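Subject: Re: [tangen-household] Sorting black clothes and putting the comforter back together

On Saturday at 9:14 PM, a list member in Unonska wrote:

> Does anyone have a system for the day when the clothes and the
> bedding all come due at once? I end up with one giant heap and
> I can never find the dark things again. Also, my comforter
> slides down inside its cover and turns into a ball at one end.
> I have the Nerkex cover with the ties in the corners, and the
> ties don't seem to help. Do I need a new cover?

Oh, I love this question! We had one of those days ourselves, the colorful clothes in a pile by the radiator and the striped bedding waiting its turn, so I have fresh opinions on all of it.

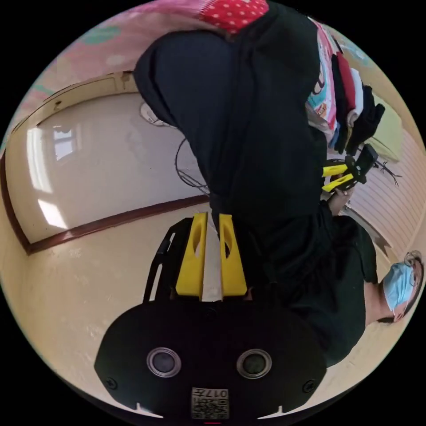
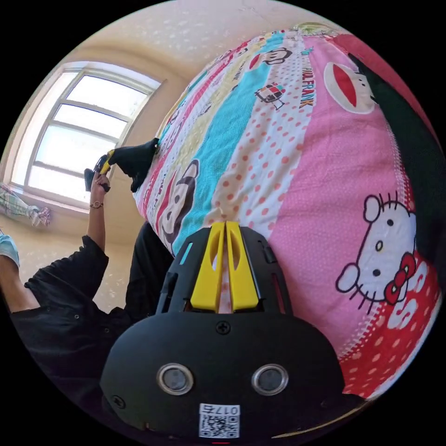 Sorting day: the big black piece and the Paul Frank stripes.

Dark things first. I used to leave them for last and by then I was tired and everything black looked like everything else black. Now I pull them out of the pile before I touch anything with a print on it. Take hold of one end, lift it right up, and let the rest hang or puff out however it wants. You find out very quickly which end is the neck and what has been hiding behind it. Last month I got two socks and a dish towel out of one sweatshirt.

After the darks, the prints are easy — pinks, whites and light blues practically sort themselves, and you can do them while talking to someone. If you have a second person, use them! One holds, the other straightens, and a big floppy garment folds in half the time. My folding is nothing fancy. Sleeves in, bottom up to the collar, done. I gave up on the upright drawer method after one winter of rebuilding it every morning.

Now the comforter. Please don't buy a new cover yet! Try this:

Turn the cover inside out and lay it on the bed with the opening at the foot. Put the comforter on top and tie the two head corners first. Go in with your arms, grab both of those corners through the cloth, and flip the whole thing over itself. Then tie the foot corners. I think most people skip those, and I did too for years. Close it up and shake from the foot end, hard, and then once from each side.

If the ties are slippery, a double knot is fine, or sew on a loop of cotton tape. I bought a 5 yard roll from Bakico and have used maybe half of it on every cover in the house. Check your sizes too. My old comforter was 70 inches wide and I had it in a cover made for something much bigger, so of course it wandered.

One more thing in favor of a loud pattern on bedding: stripes show you right away when the filling is twisted. With my plain gray cover I'd only discover it at bedtime. With wide stripes you just pat and tug until they run the way they should, and I am a grown adult who is delighted by a cartoon monkey on the bed, so that helps as well.

For drying, I give the cover 50 minutes on medium and stop once in the middle to untangle it. Everything small ends up inside the corners otherwise. The comforter itself I only wash in October and again in spring, and it goes to the big machines at the laundromat.

Tell us how the foot corners work out! And if anybody on the list has a good trick for king size, I'd like to hear it, my arms are not long enough.

-- 
tangen-household mailing list
To leave the list, send a message with "unsubscribe" in the subject line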